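## 3. Fixtures and stock

### 3.1 The small shop as a unit of study

Most work on shelf layout deals with supermarkets, where the aisle is long, the fixture is fixed to the floor and the plan is drawn up at head office. Small counter-led shops differ on all of these points. Stock is set out by whoever opens in the morning, the fixture can be lifted by one person, and the layout may change between one delivery and the next. Earlier studies have tended to treat such changes as noise. We treat them as the object of interest.

The sample consists of 109 kiosks and corner shops supplied by the wholesaler Dresus. All of them sell crisps, biscuits and bottled soft drinks alongside tobacco and newspapers, and all have a counter at which the customer is served. Shops with a hot-food licence were left out of the sample, as the smell of cooking and the queue it draws would have been hard to separate from the effects of layout. Shops that share a till with a petrol forecourt were left out for the second of these reasons.

Two sources were used for each shop. The first was the wholesaler's order book, which gives quantities by line and by delivery. The second was a layout card filled in by the shopkeeper. The card has one box for each shelf of the counter fixture and asks for the kinds of goods held there, the side of the counter on which the fixture stands, and any change made since the last card. Shopkeepers were not asked to give reasons for a change, though many wrote them in the margin. These notes were kept and are used in Section 5.

### 3.2 Terms

The word "tier" is used for any level of a fixture on which goods can rest, including the floor of the fixture if it has one. "Facing" has its usual trade meaning: one pack visible from the front, whatever is stored behind it. A "mixed fixture" is one that holds goods from more than one of the order-book classes. A fixture holding crisps of several flavours is therefore not mixed, while one holding crisps and drinks is.

The last point caused some trouble in coding. Nuts and crisps are separate classes in the order book but are treated as one class by nearly every shopkeeper, to judge from the cards. We followed the cards. The effect of following the order book instead is reported in the appendix and is small.

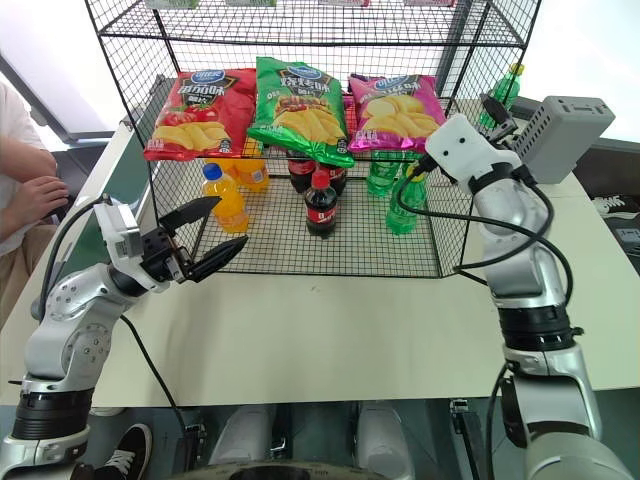 Mixed fixtures were far more common at the counter than elsewhere in the shop. The reason is partly one of space, but it also reflects how such goods are bought. A customer who has come in for a newspaper and then takes a bag of crisps is likely to want a drink as well, and the shopkeeper who places the two together saves that customer a walk to the chiller. Whether the saving leads to a second sale is a separate matter. Ye (Yuxi Ye, unpublished thesis) found that joint placement raised the share of baskets holding both goods but left total drink sales unchanged, which would mean that the counter bottle mostly takes the place of a chilled one.

Our order data cannot settle this. They record what the shop bought and not what the customer carried out together. They do allow a weaker test. If counter placement brings in new drink sales, then shops that begin to place drinks at the counter should order more drinks overall in the deliveries that follow. The results of this test are given in Section 4.2.

### 3.3 Solid and open fixtures

The fixtures in the sample fall into two groups. Solid fixtures have closed sides and shelves of board or sheet metal. Open fixtures have sides and shelves of wire, so that goods can be seen from more than one direction. Some shops used both, in which case the fixture nearer to the till was coded.

The choice between the two has received little attention. Trade guides recommend open fixtures on grounds of cost and cleaning: crumbs and dust fall through the wire, and the surface beneath can be wiped without unloading the stock. Against this, small items tip over or slip through the grid, and soft packs take on a pattern of creases where they rest against the wire. Several shopkeepers had laid card on the upper shelf of an open fixture to prevent this. A lined shelf loses some of its openness when seen from below but keeps it at the sides, and we coded these fixtures as open.

A further point concerns the direction of approach. In a supermarket aisle the customer meets the shelf face-on, or at a shallow angle while walking. At a counter the customer may come from either side and often stands at one end of it while waiting. With a solid fixture, a customer standing at the end sees a closed panel. With an open one the same customer sees the goods, although through the grid and from the side, where the printing on the pack is less easily read. Colour and shape must then do most of the work of identification. Crisp makers have long used colour to mark flavour, and regular buyers can be expected to pick out a flavour by colour alone at a distance at which the name cannot be read. 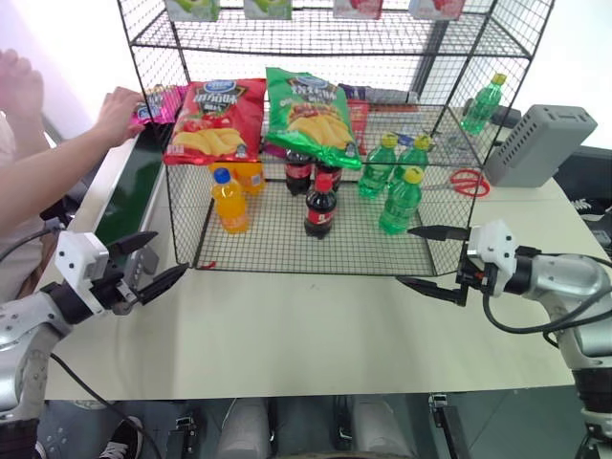 *Figure 3. Open wire mesh shelving with snack bags on the middle shelf and bottled drinks on the bottom shelf.*

The vertical order of goods within a fixture was coded from the cards. Heavy goods were placed low in most shops. Shopkeepers' notes give stability as the main reason, and a light wire fixture loaded with bottles at the top will indeed tip if knocked. There are exceptions. A number of shops placed small bottles on the upper shelf during warm weather and moved them down again in the autumn. These shops show up in the data as changing layout twice a year, and they account for a large part of the within-shop variation on which our estimates rest. We therefore report results with and without them.

The lowest tier deserves separate mention. In floor-standing fixtures it is the poorest position, well below eye level and hard to reach. On a counter it is not. The lowest tier of a counter fixture is close to the height of the customer's hand, and the top tier may be nearer to eye level. The familiar ranking of shelf positions, which was worked out for floor-standing units, should not be carried over to the counter without testing. Some of the confusion in earlier work on kiosks seems to come from exactly this step — tiers were numbered from the bottom and then compared directly with supermarket tiers of the same number.

### 3.4 The Hunt sub-sample

To check the layout cards, a field assistant visited the shops in the district of Hunt and filled in a second card for each, without sight of the first. Agreement was good for the kind of goods on each tier and for the side of the counter. It was poor for the number of facings, which shopkeepers tended to overstate. The likely cause is that they reported a full shelf, whereas the assistant reported the shelf as found. We dropped facings from the main analysis as a result.

The visits also showed that the fixture was sometimes moved during the day. In a few shops it stood on the counter in the morning and on a side table in the afternoon, when the counter was needed for parcels. The card has no means of recording this. We have left these shops in, coded by their morning position, on the view that the bias would tend to shrink any effect of placement.

Counter surfaces were noted on the same visits. Pale surfaces were preferred in recently fitted shops, and dark wood was found mostly in older ones. Surface colour affects how clearly an open fixture stands out, particularly with the lower shelf unstocked or thinly stocked, and it was included as a control in the Hunt models only.

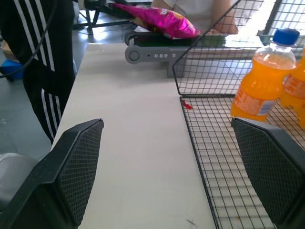 *Figure 4. Black square-grid wire mesh against a white table surface.*

### 3.5 Customer survey

The order data were supplemented by a short survey of 550 customers, carried out in December by the research firm Zustodia. Respondents were stopped on leaving the shop and asked what they had bought, whether each item had been planned before entry, and where in the shop they had first noticed it. Purchases of tobacco were recorded but not followed up.

Recall of position is known to be weak, and we make limited use of the third question. Answers to the second are more reliable but lean towards planning: people are unwilling to describe a purchase as unplanned when asked outright. The wording was taken from the Ninia household panel, so that the lean is at least the same in both sources and differences between them can be read with more confidence.

Survey records were matched to layout cards by shop and by delivery period. Records from shops whose card for the period was missing were dropped before analysis, as were those in which the respondent had bought nothing. The matching procedure and the form of the card are set out in the appendix.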